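Eggs and bowls, the winter table pictures

Posted Sat 2 February

Welcome to the newest gallery! I've been promising a page like this since the kitchen shelf one, and quite a few of you wrote in to ask for more bowls, so bowls it is. I collect small dishes and serving things, mostly secondhand, and I'm forever shifting them from one surface to another to see what goes with what. My whole system is a pile of newspaper, two crates and a lot of changing my mind.

Most of what I own comes from the Saturday market in Inskip, which has a great row of house-clearance tables near the far gate. The rest is Brida, the little pottery shop that used to be over the hardware store (gone since last May, sadly, and I still walk past and look up at the window). I never paid more than 8 dollars for anything there. The chipped ones were 2 dollars and I bought far too many of them.

A bit about what goes with what, for the people who asked. I like a plain background and one strong color. Patterned plates are lovely on a dresser but they fight with anything you put on them, and I've packed most of mine away. If you want to try this at home, take everything off the table first, and I do mean everything, the mail and the fruit and the candle you never light. Then put one thing back and leave it there through a whole breakfast before you add another.

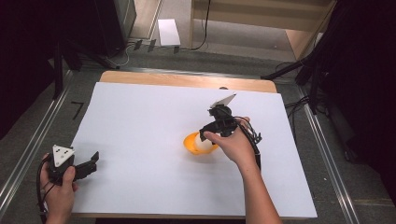 Bowls for a single egg are my favorite thing to hunt for, and they're harder to find than you'd think. Proper egg cups are everywhere, but I want something an egg can sit down inside, with a bit of room for your fingers. Too deep and you're fishing around for it, too flat and it rolls off toward the salt. Color matters to me as much as shape - white in orange-yellow is about as cheerful as a table gets in February, and with a white board under the bowl there's nothing else competing with it. I had a blue phase before this and it looked cold until at least April.

The board question comes up every time, so let me get it out of the way. I'm all for a big white board on a pale wood table. You still get a little of the wood showing at the far side, which warms the whole thing up, and crumbs are easy to see and wipe away. A cloth does the same job for color, but I'm lazy about ironing and I always end up with a fold running straight through the middle of breakfast.

Storage next, which is the dull part. Small bowls stack badly if they're all different, and mine are all different. I keep 6 to a stack with a paper napkin between each one, in the low Flisto crates with the cut-out handles. They fit under the bench with a finger's width to spare. I tried the taller Nonix ones first and hated them, you had to unpack the entire thing to get at the bottom layer, and of course the bowl I wanted was always in the bottom layer.

For anyone who's starting out, I'd set aside 20 dollars and one slow morning, and buy nothing you wouldn't eat out of. Run your thumb around the rim before you pay. Turn it over too and check that the foot is smooth, or you'll be scratching up your table by the weekend (ask me how I know).

Green dishes are up next, once I've dug them out of the crates. If you have a good small one, please send me a picture through the contact page. I'd love to see it, and I'm especially after anything with a lid!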